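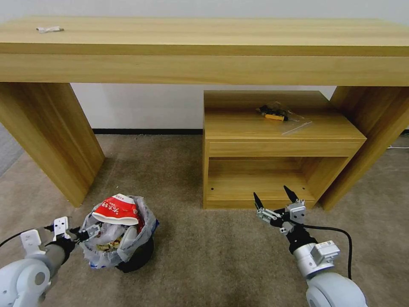

Home office, stage one of several. Bin included at no extra charge.

I have been threatening to write about the desk for weeks, mostly to people who had asked about something else.

The short history is that I used to work at the kitchen table, and my partner Roswitha used to eat at it, and one of these activities had to go. So we cleared out the back room, which had been where we kept things we intended to fix. It has white walls, a dark skirting board and a carpet the colour of weak porridge. The carpet has patches. They were there when we moved in and I have shampooed them twice, with the only noticeable effect being that I now know them individually.

The desk came from a place called Lodarard, an office clearance outfit out past the tip. It's long. I measured the wall and I measured the desk, and I did not measure the hallway, so there's now a dent in the plaster at hip height that I've agreed to call a feature. Two slab legs, pale oak look, thick top. Secondhand, $200, plus two blokes with a ute for a carton of beer. Rūta Ķēniņš from across the road came over to watch them get it round the corner and offered a running commentary, none of it useful.

The low cabinet underneath was thrown in. I suspect they wanted it gone. It matches the desk, it has what looks like a drawer along the top, and below that an open shelf with nothing on it, which is the tidiest part of the house and I intend to keep it that way until at least Easter. There's a couple of small dark screw holes inside on the side panels, where I assume a second shelf used to live. I've emailed Lodarard about the missing shelf. They replied that they'd have a look, in the tone of people who were already looking at something else.

On top of the cabinet is the little bag with the yellow-handled tool lying inside it. I'm not putting that away. Every time I have put a tool away in this house, something has come loose within the hour. It can stay in its plastic bag where I can reach it from the floor, where I spend a surprising amount of time for someone who bought a desk.

Which brings me to the bin.

The bin is the only thing in the room that was finished on day one. It's small and dark and came with us from the last place. I put a liner in it on Saturday morning and by arvo it was full. Setting up a room produces a staggering amount of rubbish before you've done a single useful thing in it. Yellowish packaging, wrappers, something red and white and crumpled on top, wrappers that seem to have come off other wrappers. Roswitha's view is that a bin this size belongs in a bathroom. My view is that a small bin keeps you disciplined. The bin has so far sided with her.

We also disagree on liners. I use the see-through white ones, with plenty bunched over the rim so they don't slide down when you drop something heavy in. She says it looks like the bin is wearing a nappy. She isn't wrong, but the alternative is fishing a collapsed bag out from under a week's worth of apple cores, and I've done that, and I'd rather have the nappy.

Then there's the cable. One thin white one, running across the carpet by the right-hand leg, and it bothers me more than everything else in the room put together. The proper fix is a clip under the desktop. I've ordered a pack of nine from Clultness, who make such things and charge for them as though they were jewellery. They were due Friday. I've since had three emails telling me how excited everyone is about my order.

Still to do, in the order I'll probably avoid it:

Stick the cable up.
Find or make a shelf for the cabinet. (After Easter. See above.)
Choose a chair. I'm using one from the kitchen, so Roswitha still can't have people over for dinner, and the whole point of the exercise is in some doubt.
Something for the wall. She wants a print. I want a corkboard. We've parked it.
Carpet, third attempt, with the stuff Rūta swears by, once she remembers what it's called.
Empty the bin.

I'll put up another post when the chair's sorted. If you've got one that's kind to a bad back and doesn't look like it belongs to a dentist, the comments are open.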